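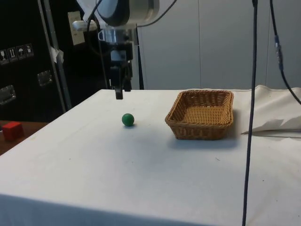 Gripper notes, 1/8
Ball and basket again. I promised Gil-soo Noh that I will write down how the two grippers compare before I forget, so I do it here as a thread. It is only my opinion after one long week with them.

2/8
The two candidates are Kulness and Justby. Same arm, same controller, same task: pick the small green ball, put it in the wicker basket. I ran 226 picks with the Kulness and 164 with the Justby. The numbers are not equal because the Justby came late from customs.

3/8
A ball is harder than a cube. With a cube, the fingers can arrive a little wrong and the cube turns to fit them. The ball rolls away if one finger touches first. On a smooth white cloth it can roll quite far - I spent much time walking after it.

4/8
Kulness closes faster. For the cube I liked it very much. For the ball I had to lower the closing speed by half, and then the advantage is gone.

5/8
Justby is slower, but both fingers move very evenly. Da-eun Bae thinks the difference is in the gears. I think it is in the default current limit. We did not agree, and we will open one of them in April when the loan is finished.

6/8
Cables. Please leave enough slack before you turn the wrist! My first routing pulled on the connector each time the arm went to the basket side. I made the loop bigger and the false "gripper lost" errors stopped.

7/8
Somebody asked about software. I use Zulu for the arm motion and Dora for logging. Dora lost two runs when the disk was full, without any warning. I did not count these runs in the numbers above.

8/8
For now I keep the Justby on the arm. If your objects are boxes only, I would take the Kulness and save the waiting time. Next I want to try softer finger pads. Anoma Mondal, if you still have the silicone sheet from last year, please write me - I need a piece the size of my palm.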